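バストウッド壁紙・柄布アーカイブ　中間のご報告
4月　文：ニヴェス・モレッリ

ハルトノ財団 助成ご担当のみなさま

いつもお世話になっています。バストウッドのモレッリです。前回の報告書は「数字はわかるけれど、現場で何が起きているのか見えにくい」とのお返事をいただいたので、今回は思いきって手紙みたいに書いてみます。長くなったらすみません(たぶん長くなります)。会計の表は別便で送りました。

まず登録のほうから。古い壁紙と家庭用の柄布を合わせて、目録に入った資料が1517点になりました。秋の時点では箱から出しただけで番号のないものが作業台の端に積み上がっていて、見るたびに胃が痛かったのですが、あの山はもうありません。いちばん効いたのは、番号の付け方を途中で変えたことです。最初は「家ごと・部屋ごと・層ごと」と細かく枝番を振っていたら、一枚の札を書くのに時間がかかるうえ、書いた本人しか読めない暗号みたいになってしまって。いまは通し番号ひとつだけにして、家や部屋の情報は目録側に持たせています。札の字が大きく書けるのが地味にうれしいです。

層の話を少しさせてください。マンドネスの古い家では、壁紙を剝がさずに上から貼り重ねるのが普通だったようで、浴室の前の短い廊下から、花柄、縞、また花柄、新聞紙、無地の緑、とミルフィーユのように出てきたことがありました。新聞紙は下地に使われたもので、広告欄に地元の染物屋の名前が載っていたんです！ この染物屋、聞き取りでは何度か名前が出ていたのに、紙の記録が見つからなくて困っていたところでした。住所の番地まで読めたので、いま町の土地台帳と突き合わせているところです。

聞き取りは19名分が終わりました。みなさん、壁紙の話を聞きに来ましたと言うと「そんなもの覚えてないよ」とおっしゃるのに、見本を膝の上に広げたとたん、台所の話、弟が鉛筆で落書きして叱られた話、引っ越しの日の話がどんどん出てきます。録音の半分は柄と関係ないのですが、消さずに全部残すことにしました。文字起こしは柄に触れた部分を先に進めていて、残りは夏以降に回します。ここは当初の計画より遅れています。方言の聞き取りに思った以上に手間取りました。

保管環境については、前回ご心配をおかけした北側の棚の湿気、棚を壁から離して置き直したら落ち着きました。除湿機を買う予定で取っておいた分が少し浮いたので、中性紙の大判フォルダーに充てさせてもらえないかと思っています。変更申請の書式が見当たらなかったので、お手数ですが送っていただけますか。柄が大きいものは一枚の繰り返しだけでもかなりの丈があって、いまのフォルダーだと折らないと入らないんです。折り目のところから色が落ちるので、できれば折りたくありません。
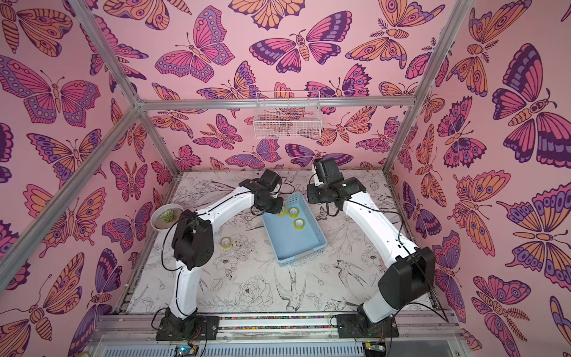
色の記録の方法も固まってきました。ピンクと紫がとにかく厄介です。同じ版で刷られたはずのものでも、窓際に貼られていた面と箪笥の裏に隠れていた面では別の柄に見えるほど差が出ます。はじめは色見本帳の番号をひとつだけ書いていたのですが、オズワルド・グエッラから「それだと日焼けした色を元の色だと思われる」と指摘され、いちばん残っている箇所と、いちばん褪せている箇所の両方を書くように改めました。さかのぼって直すのはうんざりする作業でしたが、やってよかったです。グエッラは布のほうの担当で、紙の扱いは冬からなのに、目のつけどころが鋭くて助かっています。

柄の分類は、まだ揉めています。鳥と草花が一緒に入った柄を「鳥」に入れるか「植物」に入れるかで午後がまるまるつぶれたこともありました。わたしは主役を決めたい派、グエッラは全部に札を付けたい派です。いったんグエッラ案で進めて、検索の画面で試してもらってから決め直すことにしました。蝶と蛾の区別はあきらめて「蝶・蛾」でひとまとめにしています。図案家が見分けて描いていたとは思えないものも多いので……。専門の方に怒られたら分けます。

それから線画の柄。黒一色で花や葉を描いたシーツやカーテン地は、華やかな壁紙に比べると地味に思われがちで、寄贈のときも「これはいらないでしょう？」と言われてしまうのですが、わたしはここがいちばん面白いと思っています。色に頼れない分、線の太さや間の取り方に図案家の癖がよく出ます。葉脈を途中で止める人、茎の先をくるっと巻く人。同じ癖のある柄が別々の家から出てきたので、作者をたどれるかもしれません。まだ「かもしれない」の段階なので、成果としては数えないでください。

公開用の検索サイトはロンドナウ社にお願いしています。試作版が3月に届いて、さっそく触ってみました。柄から柄へ飛べるのが楽しくて、確認のつもりがただ遊んでしまいました。困ったのは画像の並び順で、登録した順に出てくるため、同じ家の似た縞模様が延々と続きます。直してもらうよう頼んだところ、次の版で「似た色で並べる」と「家で並べる」を切り替えられるようにしてくれるそうです。追加の費用はかかりません(ここは念を押して確認しました)。文字の大きさも上げてもらいます。聞き取りに協力してくださった方々に見てもらうサイトなので、小さい字では意味がないですから。

権利関係について。図案の作者がわからないものが多く、公開してよいか判断に迷う資料が約73点あります。これらは当面、館内での閲覧だけにします。問い合わせの手紙を出した印刷会社のうち、返事をくださったところは古い注文帳の写しまで同封してくださって、飛び上がりました。注文帳には柄の名前が書いてあるのですが、これがまた素敵で、「叔母の庭」とか「雨のあと」とか。目録の柄名は事務的なものばかりだったので、わかったものから元の名前を併記しています。

展示は2回開きました。一回目は町の図書館の閲覧室を借りた小さなもの、二回目は旧小学校の講堂です。二回目のほうは宣伝が足りず、来場は一回目より少なくなりました。ポスターを貼るのが遅かったのと、バスの時刻に開場時間を合わせていなかったのが原因だと思います。夏の展示では開場を午前10時半にずらします。ただ、来てくださった方の滞在時間は長くて、持ち帰り用の柄の絵はがきはきれいになくなりました。見本帳をめくれるコーナーも好評でしたが、角が傷んだので次は複製を置きます。

学校との連携はあまり進んでいません。図工の先生と型紙づくりの授業を考えていたのですが、年度替わりで担当が代わってしまい、最初からお話しし直しています。秋学期に一度できればいいほうかな、という感触です。計画書には春と秋に実施と書いていましたので、春の分の材料費は使わずに持っています。繰り越してよいか、お返しするべきか、教えてください。

この先の予定です。

・5月から6月：線画の柄布の再調査、作者不明分の問い合わせの続き
・7月：検索サイトの次の版の確認、夏の展示
・8月以降：聞き取りの残りの文字起こし、学校の授業の準備

人手の面では、グエッラの勤務を週のうち半日だけ増やしたいと考えています。大判の資料はひとりで広げると破れやすく、ふたり揃う日にしか扱えません。その日が少ないせいで、筒に巻いたままの壁紙がまだ残っています。人件費の枠の中でやりくりできる見込みですが、内訳が変わるので、別紙に案を付けました。

それと、前回の面談でお話に出た「剝がしたあとの壁はどうしているのか」という件。改修する家では所有者の方に任せていますが、住み続ける方のお宅では、押し入れの中など目立たない一角をそのまま残してもらうようお願いしています。最近伺ったお宅では、残した角を気に入って、押し入れの戸を開けっぱなしにしているそうです。

お返事をいただきたいのは、フォルダーへの予算変更、春の材料費の扱い、勤務時間の案です。フォルダーだけは業者の見積もりの期限が近いので、先にお返事をいただけるとたいへん助かります。見学もいつでも歓迎です。駅からの坂がきついので、お越しの際は下まで車で迎えに行きますね。

モレッリ

お問い合わせ：バストウッド壁紙・柄布アーカイブ事務室(マンドネス)｜© バストウッド｜ページの先頭へ戻る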